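The Long Way Around a Small Box

At Granik, robots learn the way apprentices do, from somebody's hands

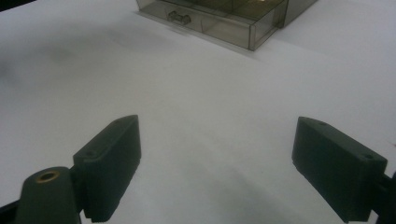
An open grip over white paper, with a tinted plastic box at the far side.

Boonmee Nuchit spent most of her working life repairing sewing machines, and she still sits down to a job as if one were waiting for her, elbows in and shoulders low. These days what she picks up is a hand-held gripper, two dark fingers that close when she squeezes and open when she lets go. She is teaching by doing. Every reach and pinch is recorded, and later on a robot arm across the hall will try to move the way she moved.

The job this summer is sorting small parts into divided boxes, and if that sounds dull, well, I thought so too until I tried it. My first attempt took so long that Boonmee went off to make tea. I kept squeezing too early, and then (having been told so, very kindly) too late. She does it in one easy curve, with a tiny pause before the fingers close. The pause matters, she told me. "If I hurry, the arm learns to hurry, and it isn't ready for that."

Granik moved into the old Dovside cannery in July, with 16 people and a great deal of borrowed furniture. They had begun with remote control, steering the arm from a desk with a pair of handles, and they still do that for heavier work. It was tiring, though, and a good operator might manage 300 runs before her wrists complained. With the gripper in her own hand, Boonmee recorded 1253 in her first stretch on the parts job — more than anyone had planned to store.

Some of those runs are bad, and she wants them kept. A slip followed by a patient second try is worth having, she says, and she argued the point with the software people at Luangrath until they agreed to leave the fumbles in.

I stayed to watch the arm take its turn. It came down slowly over the table, stopped, and hung there for a moment before it pinched. Boonmee laughed out loud — it was her pause, right down to the slight lean to the left. Then it missed, drew back and went in again, and she pulled her chair a little closer to see.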